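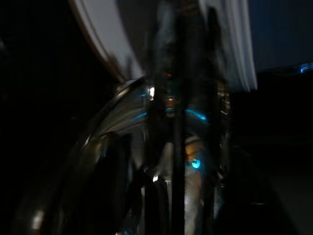 Meto Story Steps: Classroom Reading Box, Stage 2

A boxed set of short readers, word cards and teacher notes for children in their second year of learning English. Published by Clundora.

Item: Meto Story Steps Stage 2 Classroom Box
Format: Mixed (paperback readers, card deck, spiral-bound guide)
Reading age: 6 to 9
Language: English, American spelling
Availability: In stock

Overview

Story Steps is a reading program for children who speak another language at home and are learning English at school. Stage 2 follows directly from Stage 1 and assumes that children know the alphabet, can sound out short words and can read a sentence of five or six words with help.

The box holds 29 readers, each with its own story. All the stories take place in Wirley, a small harbor town where the same families, shopkeepers and animals appear from book to book. Children who have used Stage 1 will know most of them already. The books can be read in any order, although the first four repeat Stage 1 words more often and are a good place to begin after a long break.

Stage 2 uses a word list of 400 words. Of these, 100 are new at this stage. New words are printed in a panel inside the front cover and appear at least three times in the story. Names of people and places are not included in the word list.

What's in the box

29 readers, 16 pages each, stapled, full color
One deck of 100 word cards, one for each new word
One teacher guide, spiral bound
One wall map of Wirley, folded
Reading record sheets (may be photocopied)
Access code for the audio recordings

The books

Most sentences are in the present tense. The simple past is introduced in the second half of the set, with regular verbs first. Questions with who, what and where are used throughout. Contractions are used only in speech.

Titles include The Wrong Hat, Grandma's Loud Clock, Two Goats on the Ferry, Rain in the Bakery, Where Is Mr. Pell?, The Very Long Scarf, A Letter for the Lighthouse and No School Today. A full list with word counts can be found in the teacher guide.

The last page of each reader has two activities. One checks the story (put the events in order, match the speaker to the words, choose the right ending). The other is for talking in pairs and has no written answer. There is no writing in the books, so they can be used again by other classes.

The stories are by Mwanahawa Rugemalira, who also wrote Stage 1. The guide and activities are by Nomvula Mabuza.

Teacher guide

The guide gives one lesson plan for each reader. A plan takes up two facing pages and covers 40 minutes: before reading, first reading, second reading and follow-up. Timings are marked in the margin. Teachers with shorter lessons can stop after the first reading and finish the next day.

Each plan also lists words that children may know from the story but that sound different in their own language, with notes on saying them clearly. A section at the back deals with mixed classes, where some children are still working at Stage 1.

Audio

Every story is recorded twice, once at a slow pace with pauses for repeating and once at normal speed. The word cards are recorded separately. Files can be streamed or downloaded as MP3s. The access code is printed on a card inside the lid and covers one school for as long as the edition is in print. If the card is missing, contact us with your order number and we will send a new code by email.

Which stage do I need?

A free placement sheet can be downloaded from the Resources tab. It has one page from each stage. Ask the child to read aloud and count the words they cannot read or do not understand. Two or fewer on the Stage 2 page means Stage 2 is the right level. With more than five, start with Stage 1. In between, use the first four Stage 2 readers and see how the child manages.

Using Story Steps with other courses

Schools that teach from the Huang Primary English course can use Stage 2 alongside the second-year student book. A chart matching readers to units is included in the Resources tab. Story Steps does not depend on any course and can be used without one.

Ordering

The box is sold complete. Single readers can be ordered in packs of six copies of the same title for group reading. The word cards and the wall map are also sold separately. The teacher guide is not sold separately in print, but schools that own the box can download a PDF using their access code.

Home Pack customers should note that the Stage 2 Home Pack has eight readers and a parent leaflet and does not include the word cards.

Returns are accepted on unused boxes if the access code has not been activated. Boxes damaged in shipping will be replaced. Please keep the outer carton until we have replied to your message.

Orders placed in July are packed first for schools with an August start date. Enter your start date in the notes field at checkout.

Related items

Meto Story Steps Stage 1 Classroom Box
Meto Story Steps Stage 2 Home Pack
Meto Story Steps Stage 3 Classroom Box
Wirley Finger Puppets, set of eight
Extra reading record sheets, pad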